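Über uns

Die Musik- und Theaterschule Imon ist eine gemeinnützige Bildungseinrichtung für Kinder, Jugendliche und junge Erwachsene in Rostport. Sie unterrichtet Instrumentalspiel, Gesang, Tanz und Schauspiel und unterhält ein eigenes Jugendorchester sowie zwei Theaterensembles. Träger der Schule ist der Verein Imon e. V., dessen Satzung die Förderung der kulturellen Bildung unabhängig von Herkunft und Einkommen der Familien zum Zweck bestimmt.

Im laufenden Schuljahr werden 495 Schülerinnen und Schüler unterrichtet. Der Unterricht findet im Haupthaus am Hafenbecken, in der Zweigstelle Eltwood und in den Räumen mehrerer Partnerschulen statt.

Entstehung der Schule

Die Schule ging aus einer Elterninitiative hervor, die nach der Schließung der städtischen Singschule zunächst Gruppenunterricht für Blockflöte und Violine anbot. Unterrichtet wurde in einem ehemaligen Kontorgebäude, das der Verein später erwarb und in mehreren Bauabschnitten umgestaltete. Im Erdgeschoss liegen heute der Konzertsaal und das Foyer, in den oberen Geschossen die Unterrichtsräume, die Notenbibliothek und der Tanzsaal mit Schwingboden.

Die Zweigstelle Eltwood wurde auf Wunsch der dortigen Gemeinde eingerichtet. Sie verfügt über fünf Unterrichtsräume und eine Probebühne. Schwerpunkte sind Schlagwerk, Blechbläser und Kindertheater. Zwischen beiden Häusern besteht ein gemeinsamer Stundenplan, sodass Ensembleproben und Einzelunterricht aufeinander abgestimmt werden können.
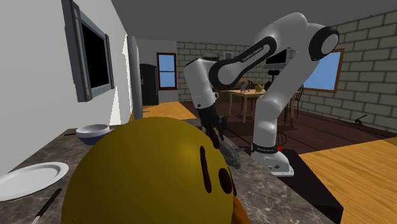

Weißer Roboterarm mit der Aufschrift „FRANKA EMIKA“ über einer grauen Marmorplatte, Computergrafik

Pädagogisches Leitbild

Wir verstehen künstlerischen Unterricht als langfristige Begleitung. Schülerinnen und Schüler sollen ein Instrument oder eine Ausdrucksform gründlich erlernen und zugleich früh erfahren, was gemeinsames Musizieren und Spielen verlangt. Aus diesem Grund ist die Teilnahme an einem Ensemble ab dem dritten Unterrichtsjahr fester Bestandteil der Ausbildung und in der Unterrichtsgebühr enthalten.

Die Lehrpläne orientieren sich an vier Stufen: Grundstufe, Unterstufe, Mittelstufe und Oberstufe. Der Übergang in die nächste Stufe erfolgt nach einem internen Vorspiel, zu dem die Familien eine schriftliche Rückmeldung erhalten. Noten werden nicht vergeben. Wer ein künstlerisches oder pädagogisches Studium anstrebt, kann sich um Aufnahme in die studienvorbereitende Klasse bewerben. Sie umfasst neben dem erweiterten Hauptfachunterricht auch Gehörbildung, Tonsatz und Klavier als Nebenfach.

Kollegium

Dem Kollegium gehören 87 Lehrkräfte an. Sie verfügen über einen Hochschulabschluss in ihrem Fach oder über eine gleichwertige künstlerische Qualifikation. Viele von ihnen sind neben ihrer Lehrtätigkeit als Orchestermusiker, Chorleiterinnen, Tänzer oder Schauspielerinnen tätig und bringen diese Erfahrung in den Unterricht ein. Der Verein stellt für jede Lehrkraft ein jährliches Fortbildungsbudget bereit.

Die Fachbereiche werden jeweils von einer Fachleitung vertreten. Die Fachleitungen beraten die Schulleitung in Fragen des Lehrplans, der Instrumentenbeschaffung und der Besetzung von Stellen.

Ensembles und Aufführungen

Derzeit bestehen 16 Ensembles, vom Streicherkreis der Grundstufe bis zum Jugendorchester. Das Jugendorchester probt wöchentlich von 17.30 Uhr bis 20.00 Uhr im Konzertsaal und tritt in jedem Schuljahr mit drei Programmen auf. Die Theaterensembles erarbeiten je eine abendfüllende Produktion, deren Bühnenbild und Kostüme in den Werkstätten des Hauses entstehen.

Höhepunkt des Schuljahres sind die Rostporter Jugendkulturtage im Mai. Alle Fachbereiche sind daran beteiligt. Bei der letzten Ausgabe wurden 2663 Besucherinnen und Besucher gezählt. Der Eintritt zu den Nachmittagsveranstaltungen ist frei, für die Abendkonzerte gelten ermäßigte Preise für Schülerinnen und Schüler, Auszubildende und Familien.

Stipendien und Instrumentenfonds

Die Stiftung Simões unterstützt die Schule seit vielen Jahren durch Stipendien. Gefördert werden Kinder und Jugendliche, deren Familien die Unterrichtsgebühren nicht oder nur teilweise aufbringen können. Über die Vergabe entscheidet die Schulleitung gemeinsam mit einer Vertretung der Stiftung. Anträge werden vertraulich behandelt und können zu Beginn jedes Halbjahres gestellt werden. Eine musikalische Vorbildung wird nicht vorausgesetzt.

Aus dem Instrumentenfonds werden Streich-, Blas- und Zupfinstrumente gegen eine geringe Gebühr verliehen. Für Stipendiatinnen und Stipendiaten ist die Ausleihe kostenfrei. Kleinere Reparaturen übernimmt die schuleigene Instrumentenpflege. Eine Instrumentenversicherung ist in der Leihgebühr enthalten und gilt auch für Fahrten zu auswärtigen Konzerten.
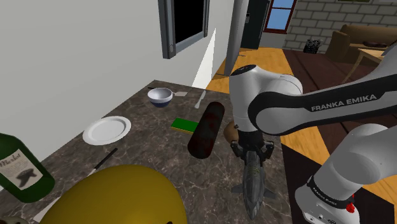
Zusammenarbeit mit Schulen und Kindertagesstätten

Im Rahmen des Programms „Klangwege“ unterrichten unsere Lehrkräfte vormittags an Grundschulen in Rostport und Eltwood. Die Kinder lernen im ersten Jahr verschiedene Instrumentengruppen kennen und entscheiden sich im zweiten Jahr für ein Instrument. Der Unterricht in Kleingruppen schließt mit einem gemeinsamen Konzert der beteiligten Klassen im Haupthaus.

Für Kindertagesstätten bieten wir musikalische Früherziehung sowie Fortbildungen für pädagogische Fachkräfte an. Mit den weiterführenden Schulen bestehen Vereinbarungen über Bläserklassen und Theaterprojekte. Einrichtungen, die an einer Zusammenarbeit interessiert sind, wenden sich bitte an die Verwaltung. Anfragen für das folgende Schuljahr werden bis Ende Februar entgegengenommen.

Organisation und Finanzierung

Oberstes Organ des Vereins ist die Mitgliederversammlung. Sie wählt den Vorstand, der die Schulleitung beruft und den Haushalt beschließt. Eltern und erwachsene Schülerinnen und Schüler sind durch einen Beirat vertreten, der zu Gebührenordnung und Unterrichtszeiten gehört wird.

Die Schule finanziert sich aus Unterrichtsgebühren, kommunalen Zuschüssen, Mitgliedsbeiträgen und Spenden. Der Jahresbericht liegt im Foyer des Haupthauses aus und wird auf Anfrage zugesandt. Zuwendungen an den Verein sind steuerlich abzugsfähig, eine Zuwendungsbestätigung wird zu Beginn des Folgejahres ausgestellt.

Anmeldung und Besuch

Anmeldungen sind ganzjährig möglich. Der Unterricht beginnt in der Regel zum Halbjahr, in Fächern mit freien Plätzen auch früher. Vor der Anmeldung kann eine kostenfreie Probestunde vereinbart werden. Das Sekretariat im Haupthaus ist an Unterrichtstagen von 10.00 Uhr bis 17.00 Uhr geöffnet, die Zweigstelle Eltwood von 14.00 Uhr bis 18.00 Uhr. Beide Häuser sind stufenlos zugänglich.

Musik- und Theaterschule Imon
Träger: Imon e. V., Rostport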